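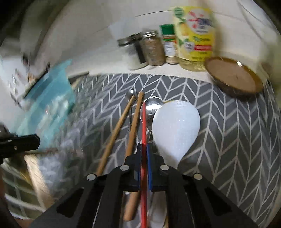 One respondent in Skoltesville objected to our word "clutter" and asked us to take it out of the diary form. Things on the counter were, in her opinion, simply things in use, and a form which calls them clutter has already decided the matter against the person who cooks. We changed the form for the second part of the study, and the word "counter items" is used in this section except when we repeat what a household said.

Figure 3. Utensils resting on a gray mat with a white herringbone or chevron line pattern.

The objection touches a difficulty which is common in studies of shared kitchens. Most of the earlier literature treats the visible surface as a failure of storage. It asks how many drawers a kitchen has, how deep they are, and whether the residents know how to use them. In our interviews the surface was discussed in a different way. Respondents spoke of places on it: the place by the sink, the place by the stove, the place where the bread is cut. A utensil that lay in one of these places was not considered to be lying around, even if it stayed there overnight. The same utensil half a meter away was often called a mess by the same person.

The material of this section comes from six households in Medwood and six in Hulard, all of them with at least two adults who cook on a regular basis. Skoltesville was used for the pilot interviews only. Every household kept a kitchen diary for some 30 days, starting in February, and one adult from each was interviewed at the end of this period. The diaries are uneven. Certain households wrote every evening, while others filled several days at once, and we therefore do not use them for any measure of frequency. They are used for the wording of disagreements and for the order in which a disagreement developed.

Mats deserve a separate remark. We did not include them in the first version of the interview guide, and it was the respondents who brought them into the conversation. A mat, a folded towel or a tray was described many times as a border. What lies on it is permitted, and what lies next to it must be put away. Utensils set out as in Figure 3 would be, in the vocabulary of the Medwood households, "on the mat", and this expression had a meaning almost like an address. One man told us that he never moved his partner's things from the mat, but he felt free to move them from any other spot – also when she had told him that she would need them again.

In Hulard the practice was less settled. The kitchens there are narrower, and the counter is frequently the only surface on which food can be prepared. A mat was laid out after the meal and rolled up or hung over the oven handle before the next one. The permission which it gave was therefore limited to certain hours. Several disagreements in the Hulard diaries begin exactly at the moment of rolling up. The person who starts to cook must do something with the utensils left there, and this person is often not the one who left them. The diaries report three solutions: to put the utensils away, to move them to the other side of the sink, or to call the other person into the kitchen. The last solution was rare among couples and more usual between adults who shared the rent but not the meals.

We find it useful to separate two kinds of claim. The first is a claim on the object, for example "that is my peeler". The second is a claim on the place, for example "I always leave it there". In the interviews the second kind was defended with more energy than the first. Respondents lent their utensils quite easily, and they did not remember for long who had bought them. A change of place, on the other hand, was remembered for weeks and was sometimes mentioned in the interview without any question from our side. This agrees only partly with the property-based reading of domestic order which we adopted in our pilot report, and we now consider that reading too narrow.

There are limits to what can be said. All respondents volunteered, and it is possible that people with a strong opinion about kitchens volunteered more readily. The Medwood apartments were renovated shortly before the study, with new cabinets, so the routines there were perhaps younger than the respondents believed. We also spoke with one adult per household. Where the diary shows two handwritings we can compare two views – in the remaining cases we cannot, and the absent person is known to us only through the complaints of the other.

It also remains open how the permitted places come into being. No household could tell us about a conversation in which such a place was agreed. When we asked directly, the answer was usually that the mat had been put there when they moved in, and that things had collected on it since then. The next section takes up this question with the material on cleaning days, where the places are emptied and must be established again.

Shared Kitchens Working Papers | Contact the editorial office | All rights reserved | Back to top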